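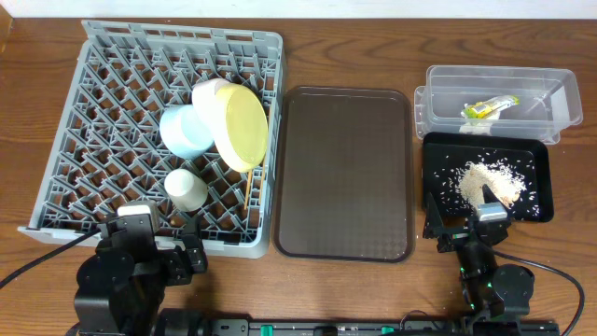
Families don't read a death notice for style, a funeral director in Stodesance wrote to us in July, they read it to see whether every name is there and in the right order, and they call my office before they call the paper.

The letter came in response to our short item on line rates, and it describes the main production problem in the trade better than the item did. The list of survivors is the part of a notice most likely to be corrected after publication. It is also the part that most submission systems handle worst. This feature looks at how the list is built, where it breaks, and what papers and funeral homes have changed in order to reduce reruns.

How a notice reaches the page

A typical paid notice passes through at least 3 sets of hands. A relative supplies the facts, usually on a paper worksheet or by phone. The funeral home turns the facts into a draft and enters it in a web form. A clerk at the newspaper checks the draft against house style, confirms the death with the home, and releases it to the page and to the online archive.

Each handoff involves some retyping. At the Pravden Register, the classified desk accepts notices through Pandey, a form-based system that keeps name, age, town, service time and place in separate fields. The body of the notice, including the survivors, goes into one open text box. Pandey checks the fields. It does not check the box.

The result is predictable. A service time in the wrong format is rejected at entry. A missing grandson is not. The clerk has no record to compare the list against, and the home often has only the worksheet, which may have been filled in by one relative while others were still traveling.

The order of the list

Most papers print survivors in the same sequence: spouse, children, grandchildren, siblings, then others. Parents, if living, are usually placed after the spouse, though some papers put them first when the deceased was young. These rules were written for a household with one marriage and one set of children. They give little help with stepchildren, former spouses, or partners of long standing who were never married to the deceased.

House style varies on nearly all of these points. Some papers print former spouses only at the request of the person paying. Some allow "stepdaughter" and "daughter" in the same list, and others ask the family to pick one. The Register prints what it is given but will not reorder a list once it has been approved in writing. The desk adopted that rule after repeated requests from different branches of the same family to move names up or down.

Spouses of survivors cause a smaller but steady share of the trouble. The common form puts the partner's first name in parentheses after the relative's: a son, then his wife in parentheses, then the town. Where last names differ, the form becomes unclear, and readers can't tell whose last name follows. Writing both names out in full fixes this but adds lines, and lines are what the family pays for.

Punctuation

Semicolons do most of the work in a survivor list. They separate groups, while commas separate names inside a group. Many online archives convert text on import, and older conversion tools replaced semicolons with commas or dropped them. A list that was clear in print then runs together on the website, and two sisters and a cousin become three sisters.

Accented letters fail in a similar way. A name with an umlaut or an acute accent may be entered correctly, print correctly, and still reach the archive with a question mark in the middle. Search then fails on the correct spelling, and a relative looking for the notice years later will not find it. Clerks who notice the fault usually fix it by hand, one notice at a time. 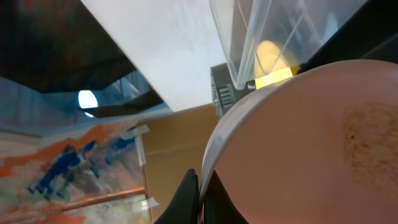 Corrections and reruns

Practice on corrections falls into two groups. If the error was made at the paper, the notice is rerun free. If it was made before submission, the family or the home pays again, sometimes at a reduced rate. The online version can be changed in either case, but many papers set a limit. At the Register the window is 90 days, after which a change needs a written request from the home that placed the notice.

Deciding who made the error takes time. The open text box keeps only its last saved version, so the desk can see what was approved but not how it got that way. Homes that keep their own drafts settle these questions quickly. Homes that type straight into the form often can't settle them at all, and the cost is usually split.

Fudulia, a records service used by several homes near Stodesance, takes a different approach. It stores each survivor as a separate entry with relation, first name, last name, partner and town, and builds the sentence from the entries. Names can be added or moved without touching the punctuation. The drawback is stiffness. The output reads like a form, and families who want "his beloved fishing partner and brother" must edit the finished sentence, at which point the link to the entries is broken.

What homes are doing now

Proofing by a second relative is the cheapest measure in use. The home sends the draft to the person who filled in the worksheet and to one other person from a different branch of the family, and waits for both replies. This adds around 4 hours to the process on a normal day. It can push a notice past the deadline for the next edition — a real cost when the service is close.

Worksheets have changed too. The older type left a blank block headed "Survivors." Newer ones have a labeled line for each relation, with a box to mark "none," so that an empty line can be told apart from a skipped one. Some also ask for the spelling of each last name in capital letters, and for the name of the one relative with authority to approve changes.

Papers have been slower to act. A change to an entry form has to pass through the vendor, and classified desks are small. The Register has asked for a separate survivor field in the next release of Pandey. Until it arrives, clerks there read each list aloud over the phone to the home before release, semicolons included.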